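Clarkcombe Recipe Card Transcriptions

README, last touched Jul 21, 2021

What you get

A folder of 2000 handwritten recipe cards, typed up one card per row, from kitchens in and near Clarkcombe. Most of the cards came out of drawers. A few came out of one particular drawer that also held a candle, and those have gaps where the grease won.

The main file is cards.csv. There is also notes.txt, which began as documentation and is now mostly an argument about whether oleo and margarine should share a code. They share a code. Wilfredo Cabrera would like it known that he objected.

Columns

card_id: a number. Gaps in the sequence are duplicates we pulled.
title: as written, including "Good Cake" and "Other Cake."
ingredients: separated by semicolons.
method: as written. Often blank. Often just "bake."
oven: degrees Fahrenheit, or one of slow, moderate, hot, or "usual."
credit: the person named on the card. Surnames were removed, except Zavala, which is the name of a casserole.

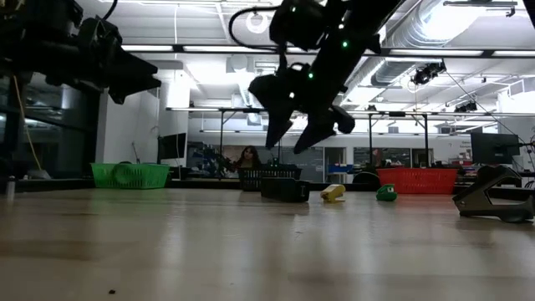

Spelling was left alone. If a card says "brocolli," so does the file, and please don't send us a patch. Fractions were changed to decimals in version 2, which seemed like a good idea until we met "a scant third." Those rows keep the original words and will break your parser.

Unreadable words are marked with a tilde. Nevzat Dursun read the worst batch with a magnifying glass and got through most of it, though we still have doubts about "1 cup gravel."

Known problems

Jell-O salads are badly overrepresented. So is November, for anyone who looks at the cards with dates on them.

Serving sizes can't be trusted. Card 8 claims to feed 10 and calls for a single egg.

The Samberg batch was typed by somebody who silently converted everything to grams. We converted it back, with rounding, so don't use those rows for baking or for anything else you care about.

Use

Free to copy, print, and cook from. Credit "Clarkcombe Recipe Cards" if you publish something. Corrections go in the issue tracker with the card number in the subject line. Requests to remove your aunt's fudge will be honored.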